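Notes from the laundry end of the building

I promised a few of you I'd write something longer about the changes at work, and then January got away from me, as January does. So put the kettle on, because I've had a lot of time to think about it and I was never any good at the short version.

For anyone new here, I work in housekeeping for a company called Skereck, which looks after holiday flats and a couple of guesthouses – 103 units all up. I've been there 9 years. When I started, everything ran off a whiteboard and a woman with a very loud voice, and I'm still fond of both.

Last year we got Mumeo. It's the scheduling and stock system, and it's the part of the automation that visitors never see. It decides who goes to which flat, in what order, and what should be in the trolley when they get there. Not long after that came the Zaltum units in the main laundry, which dose the washers by themselves, and a cart that carries the linen bags from the lift to the sorting tables. The cart plays a little tune when it wants you to move. We've all caught ourselves humming it at home.

I'll start with the good, because there's plenty of it. My shoulders are better. I used to lift every one of those wet bags myself and by three in the afternoon I'd be walking like my nan. The dosing units mean I'm no longer leaning over an open drum with a jug, and my hands have stopped cracking in winter, something I'd simply accepted as part of the job. Our laundry does 264 loads in a busy week and the machines don't get fed up halfway through the towels. I do!

What I hadn't expected was how much of the talking would go. We used to stand around that whiteboard at seven in the morning, arguing over who'd get the flat with all the stairs, and in the middle of the arguing you'd find out whose kid was sick and who needed an easy day. Mumeo hands out the flats fairly, I'll give it that, but it doesn't know Nipon's knee was playing up. Nipon Kamolrat is the one I've worked beside the longest, and he'd sooner walk on it for a month than press a button marked "report limitation". We had a meeting about it in the end, and now the team leads can swap jobs by hand before half past seven. It's a small thing, but the mornings feel like ours again.

Then there's the money side. Nobody on our crew lost their job, and I know that isn't how it's gone everywhere. Two people who retired weren't replaced, though, and the rest of us cover more flats in a day than we used to. The company put 2000 dollars a head into training, and I did mine on the stock side, so a bit of my week is now spent sorting out what the system thinks we've got against what's sitting on the shelf. I quite like it. I'd never have put my hand up for it on my own.

The stock work has also shown me where the machines stop. The big laundry is all pumps and drums and sensors, but the small flats at Ongart have nothing of the kind, and there it's still hands and a packet. Someone has to carry the refills up, hold them, read them, and notice when the wrong thing's been left in a bathroom. Mumeo can tell me a refill was sent to a flat, and after that it's down to whoever opens the door.

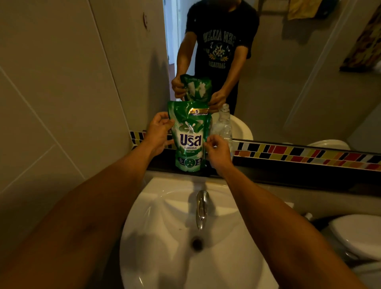

Breeze Excel refill pouch, held up over a bathroom sink.

I've grown a bit protective of that part of the job, if you want to know. There's talk of putting tags on all the supplies so we won't have to check them by eye, and I suppose it'll come. I've asked that the people who do the bathrooms get a say before anything's bought, and to be fair the manager wrote it down in front of me.

If your workplace is going through the same sort of thing, I'd love to hear about it in the comments, especially from the hospital laundry folks – I know there are a few of you reading. And my sister wants it noted that I still can't work the timer on my own oven. She's right, and the roast was very dry. Back next month with the garden update I owe you, and the beans are doing well.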